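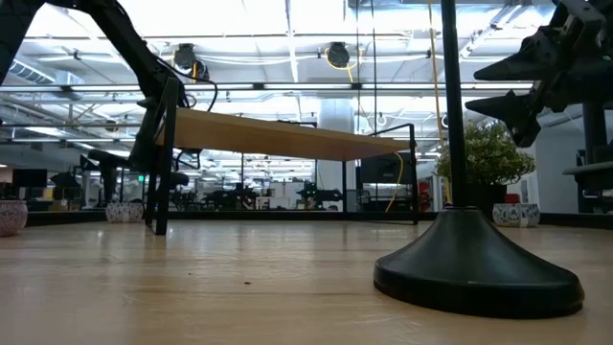

I have been reading about desk-tidying systems again, which is my own fault. My sister-in-law sent me a link to something called the Quinlan method, and by the second cup of tea I was arguing with it out loud.

The claim goes like this. Spend 20 minutes every morning clearing your work surface and you will think more clearly for the rest of the day. Jadwiga Jasińska, who sells the course, says her own output doubled. Doubled from what? She doesn't say. I went through all 4 of the free lessons looking for a number I could check and found a lot of talk about "mental surface area".

I don't doubt that a clear table is pleasant. I like one myself. What I doubt is the step from pleasant to productive, and the further step to paying £300 for it.

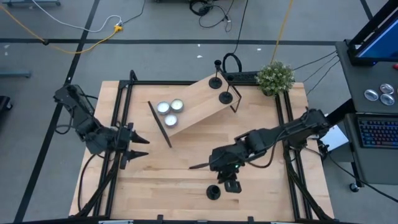

Pale wood and a small black cup.

My friend Ewan Doolan bought the full course last September. He is a sensible man in most respects. He cleared his desk every morning for two months and reported that he felt calmer, then admitted that he'd also stopped working evenings in the same week. Which of those did it? He couldn't tell me, and I don't see how he could. Meanwhile everything that used to live on his desk was in a box under it, and he lost his passport in there.

There is also the matter of what you are allowed to keep out. The lesson on "anchor objects" permits two things that are not tools. A plant is fine. A photograph is fine if it is small. Candles get nearly a page to themselves, mostly about scent and focus, with some 20 studies mentioned and not one of them named. I wrote in to ask for the list and got a discount code back.

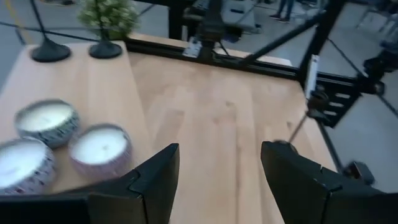 Candle tins, white wax, on the left of the table.

I've not used the code. I did clear my own desk last night, partly out of spite, and found a library book and the good scissors. This morning I wrote this post, which took me as long as they usually do – longer, if you count looking for my notes.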